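Features > Health & Ageing > Residential Care

The kitchen door at Wumthorpe

By mid-morning the smell of onions has made it all the way to the east wing, and that is how Joon-young Na likes it. He runs the kitchen at Wumthorpe, a residential aged care home on the edge of Stodton, and he keeps the door to the dining room propped open with a tin of tomatoes so the residents can follow what's coming.

"If you can't smell lunch, why would you be hungry for it?" he says, and goes back to his stockpot.

I'd come up for a morning and stayed until the tea trolley had been round twice. Wumthorpe has 15 residents on modified-texture meals, and what Na and his small crew are doing for them is some of the most exciting cooking I've come across in years of writing about aged care. I'm including the places with linen and a wine list!

People who have trouble swallowing, often after a stroke or with advancing dementia, need food that's soft, minced or puréed to the right thickness. Done badly, it comes out as three scoops on a plate, orange, green and beige. Plenty of families will know that plate. My own grandmother ate from it for the last two years of her life, and she'd been a woman who made her own pastry.

Na had worked in hotels before he came here. On his first day he tasted every puréed dish on the rotation with his eyes closed and could name two of them. The old menu was gone by July. In its place came a slow-cooked lamb shoulder, puréed with its own juices and set softly enough to pass the fork test, then a pea custard with mint from the courtyard, and a carrot dish that took him 6 attempts because the first five tasted, in his words, like warm paint.

Everything goes past the speech pathologist before it goes near a resident. She comes in with a fork, a spoon and a notebook, and she has sent back dishes that Na adored. A lemon pudding he'd been working on for weeks was turned away for weeping at the edges (thin liquid separating out, a real hazard for some people). He was cross for an afternoon, then changed the starch, and the pudding is now so popular that residents on ordinary diets have started asking for it.

There's money in all this, of course, or the lack of it. The home is run by Jusgate, a not-for-profit with a handful of sites, and the kitchen budget is tight. Na buys cheaper cuts and cooks them longer. He makes stock from everything. The big blender was the one serious purchase, and he speaks of it the way other people speak of a good dog.

What struck me most was the dining room itself. Lunch used to be over in twenty minutes. Now people linger. A retired surveyor named Joly, ninety-one and very deaf, told me at considerable volume that the lamb was the best thing to happen to him since his hip. His daughter visits at mealtimes these days because there's something to talk about. She brings in recipes from the family, written on the backs of envelopes, and Na has a shoebox of them now from all over: a goulash, a fish curry, somebody's mother's bread sauce with the amount of nutmeg underlined.

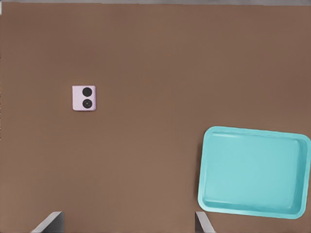
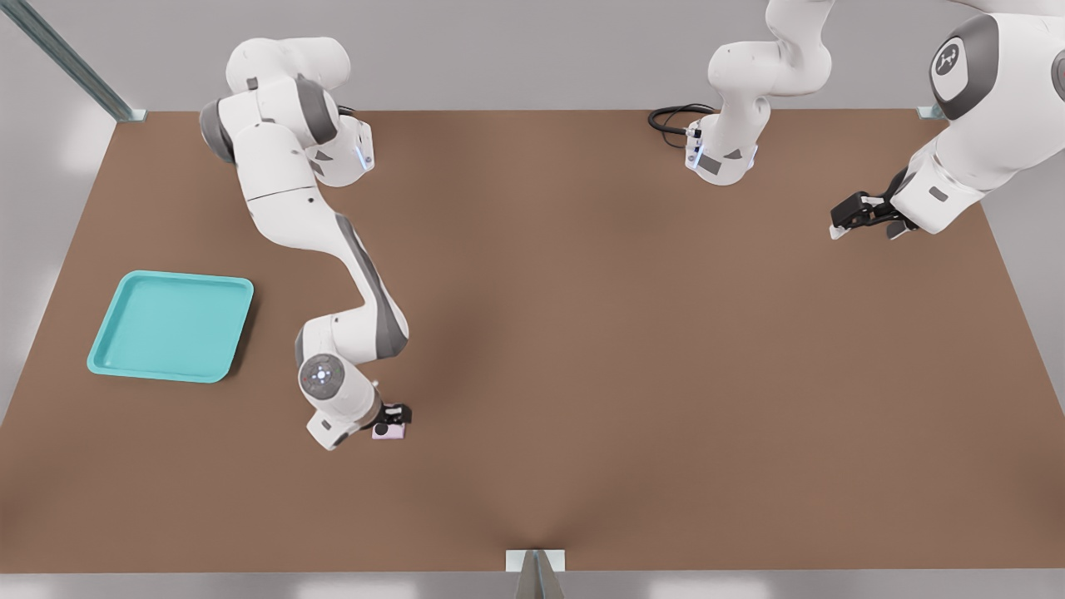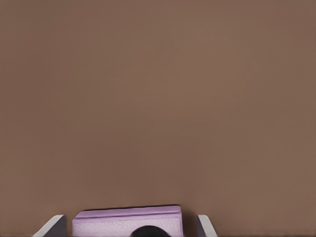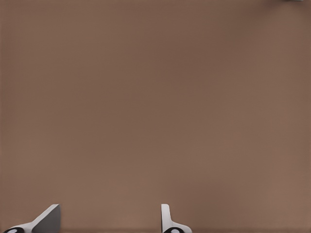
The curry was the hard one. Spices bloom differently in a purée, and what's pleasantly warm in a forkful of rice can catch at the back of the throat when there's nothing to chew. He fried the spices longer, strained the sauce and folded in coconut cream at the end. The woman whose recipe it was ate the whole bowl and asked, through her son, whether the cook was from Kerala. Na, who grew up in Busan, has been dining out on that ever since.

Staff have noticed other changes. Fewer trays come back full. The nurses keep weight charts as a matter of course, and while everyone was careful to tell me that one kitchen can't take credit for a chart, they were smiling when they said it. One of the carers has begun sitting down to eat the same meal alongside the residents she's helping, which she says slows her down in a good way.

Other homes are now ringing up. Na sends them the recipes for free, along with a warning to have their own speech pathologist test each one, and he's had two cooks come through to spend a day on the benches with him. They went home with stained aprons and a tub each of the pea custard.

When I left he was starting on breakfast. He wants to do toast. Proper toast, he says, with the brown flavour and the butter, in something a person can swallow safely. He's up to the third version and it still tastes a bit too much like cereal.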